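Bresley library to reopen after repairs
Monday, December 30, 2024

The Bresley branch library will reopen next week after a burst pipe closed the ground floor for most of December.

The pipe gave way above the children's section and soaked 497 books, of which 143 could not be saved. Lending has been run from the hall on Gachanja Street in the meantime, with reserved titles sent over from Starkanthorpe by van.

Branch manager Heather Tipoki said the new carpet is down and the heating is back on. "We still have about 600 picture books in boxes, so the shelves will look a bit thin for the first few days," she said. "People should come in anyway."

Local firm Zavmont did the ceiling and wall work. Lavanya Gounder, who runs the Saturday story hour, said sessions will start again at 10:30 a.m. – the same time as before – with room for more families now that the old issue desk has gone.

No late fees will be charged on anything due while the branch was closed. Items can be returned to either branch.

Pale gray surfaces, with thin dark lines across them.

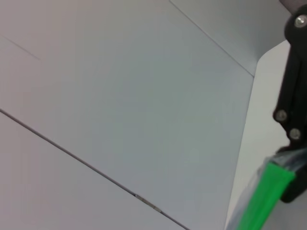
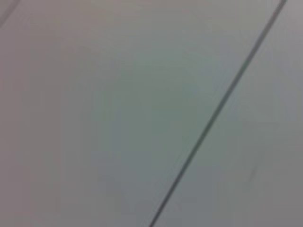 Opening hours

Tuesday to Friday, 9:30 a.m. to 6 p.m. Saturday, 10 a.m. to 2 p.m. Closed Sunday and Monday.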